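Ultthorpe Neighbors Help Board
Home > Paper, Post and Desk

Flap of a colored envelope does not stay closed. Can I use a stapler?

Posted by sollusstead_mira on Sep 14, 2025

Hello to all. I am sending invitations for my parents' anniversary and I bought peach-pink envelopes with a pale, pointed flap. The glue on the flap is very weak. I close it, I press it, and after one hour it is open again. I have 14 of them to send and I don't want to buy new ones. Is it allowed to put one staple through the flap? Also, some have small dark smudges on the pink side. Can these be removed?
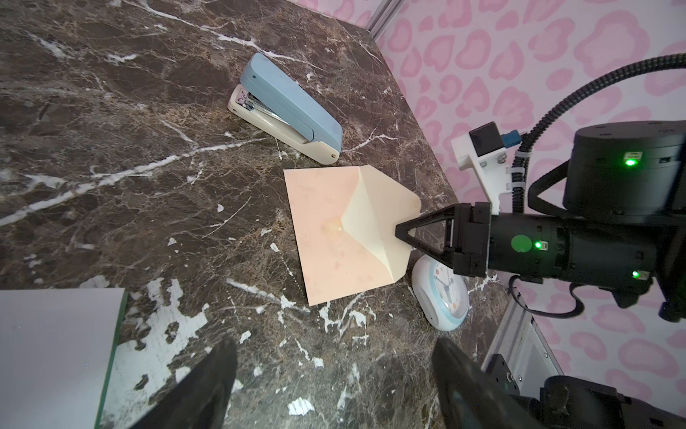 Paper, Post and Desk

The envelope is the one with the flap folded back, and the stapler is my small one, light blue on top and cream-white at the base. I work on a marble table, so the surface is hard and flat, if this is important for the answer.

2 replies

conico_desk
Please don't staple if they go by mail. The staple can catch on other letters, and it also makes a hole in the card inside. Take a normal glue stick and put a thin line along the two edges of the flap, not on the point only. Fold it down, press from the middle to the outside, then lay a heavy book on it for ten minutes. I did this in March for wedding cards and all stayed closed.

Before you do all of them, try with one. If the paper makes waves, you have used too much glue.

For the smudges, use a clean white eraser and rub very softly in one direction. With colored paper you can easily take away the color together with the dirt. If the mark is ink it will not go, and I would put the address label or a sticker over it.

tapeandstring
just use round stickers, they have them at the Mercado in Ultthorpe near the birthday cards. I always do this. For giving by hand a staple is ok too but it looks a bit like an office

sollusstead_mira
Thank you both. I will try the glue stick first and buy the stickers for the ones with smudges.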